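Storage > Small toys: open bins or lidded boxes?

kforsyth
Sorting play figures for a toy library, up to 200 pieces, mostly farm animals. Lidded boxes at present. Lids crack at the hinge and the stack has to come down to reach the bottom one. Considering open plastic bins, one per category.

ralla_32
Open bins, yes. Keep the fill depth under 6 cm or the small figures end up at the bottom and everything gets tipped out.
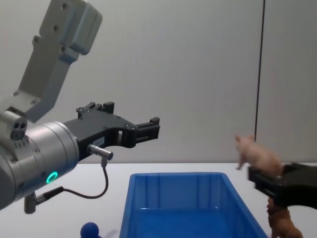

Colour coding helps as well. Blue for farm, another colour for wild animals. A pink pig shows up well against blue, so a stray left in an otherwise cleared bin is easy to spot.

Yule
Disagree on open bins. Dust. We went back to lids after 4 months and wash the figures half as often.

ralla_32
Depends on turnover. Ours go out weekly and get washed on return regardless.

prilmont
Colour coding fails once a bin breaks and that colour is discontinued. Use labels on the short side.

kforsyth
Turnover is high, so open bins, with labels. Wondora do a shallow one that fits our shelves. Will order in September.
Kirsty Forsyth

Yule
Measure the shelf lip first.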